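**Perception and planning engineer (thread, mostly)** – Pretent, Daly office

Our suturing software, Dustarine, has 3185 logged stitches behind it and still treats a loop of thread as a personal insult. We'd like someone to help it cope. You'd own thread tracking and the two-arm planner, written in C++ with Python where we got tired.

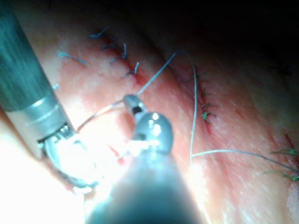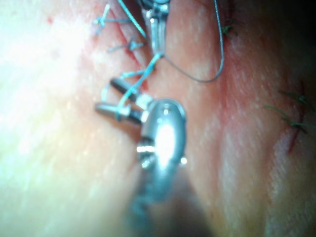
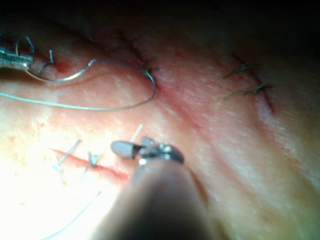 *Wrist camera views, two instruments at work among earlier stitches.*

Glare is the main enemy, followed by our own calibration code. You should have shipped a tracker that met real data and survived. Surgical knowledge is optional; patience with knots is tested at interview.

Start in September. Send a CV and one bug you're still cross about to Sabine Schmieder. She reads all of them – the bug first.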